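Trovton Lab Course – Notes for Session 4
Perception in the loop: poses, frames and when to trust them
6 Sep 2021

Okay, so last time we got the arm moving to joint targets and everybody was happy. Now we want it to move to a thing, and that means we need to know where the thing is. I'm going to spend most of today on coordinate frames, sorry in advance (it's the part I got wrong for a whole summer, so I have opinions).

We're using the Skirholm scene for all of this. It's a simulated cell with an arm on a table and the electronics box on its blue-edged board, and you load it from the Flolitz menu like the others. 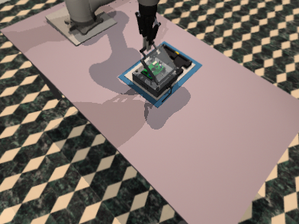

Fig. 4.1. Skirholm scene, gripper over the board.

Notice that the board is turned relative to the table. If your code assumes the board's x axis lines up with the table's, you'll get a nice clean approach to a point in empty air. So write the board pose as a full transform, rotation included, and chain it:

base_T_target = base_T_board * board_T_target

Read it right to left and say it out loud if you have to. I do! The inner names have to match (board, board), and if they don't, you've flipped one and need the inverse. About half the bug reports I got in May were that.

Now, the pose estimator. It takes a rendered view and gives you back board pose plus a score. I ran it on 1,673 views with the lighting and the board angle shuffled, and it was badly off in 212 of them. Most of the bad ones had a heavy arm shadow lying near the board, and the segmenter was treating the shadow's edge as the edge of the board. Keep an eye on that when you make your own test set – if every view has the arm parked out of the way, your numbers will look great and mean very little. 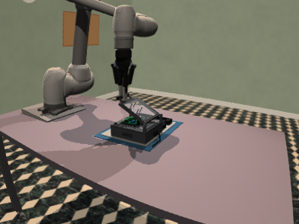 The other troublemaker is the clear lid. Depth through a see-through panel is a mess on real sensors, and our noise model copies some of that, so you get points on the lid, points behind it and a few in between. What I do is throw out depth inside the lid region and fit the pose from the blue border only. It's flat, it's a strong color, and there's plenty of it even when the gripper covers a corner.

Then the planner. Ketilsson wants a collision model as well as a goal, and it will happily plan through an open lid if you forget to add one. Put the lid in as a thin box at its current hinge angle. I pad mine by 15 mm, which is generous, but start there and shrink it later.

To do before next time:

Write the chain above as a function and test it with the board rotated by 69 degrees. Check one corner by hand.

Run the estimator on your own views, with shadows, and save the five worst.

Plan one approach with the lid in the collision model and one without, and bring both paths. We'll overlay them on the big screen and pick up from there.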